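Policy misses the peg by a bit every time, is it perception or control?

Posted in Manipulation software

Jitendra Rawat
We train on demos from hand-held grippers. Task is hanging small things with a strap on a stand with three pegs. Reria reports a low training loss, but over 79 rollouts the strap ends up short of the peg in most of them. My lead wants a bigger vision encoder. I have doubts. What would you check first?

Kiran Srivastava
Bigger encoder fixed it for us. Also try more demos.

Sheila Heywood
I would not spend a dime on an encoder yet. A low loss says the model copies your labels, and your labels may be off. Replay one recorded trajectory open loop, with the stand put back in the same spot. If the replay misses too, the network is off the hook.

Then look at time sync. We had the gripper pose running 6 frames behind the head camera after a September update to Trokura, and the logs looked perfectly healthy. Check the transform from marker plate to fingertip as well -- a small angle error there grows by the time you get out to the finger.

Last thing, the strap. Your action space has a gripper pose and a jaw width, and neither one says where the loop is.

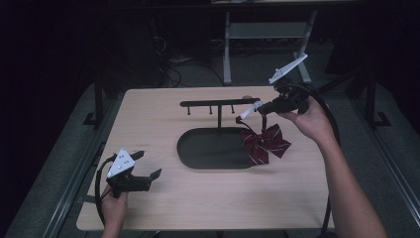
With a bow tie the loop can sit differently on the finger in every demo, so the same pose may work once and miss the next time. I'd hold back 4 demos, plot the final approach for each, and see how far they spread before believing anyone's theory, mine included.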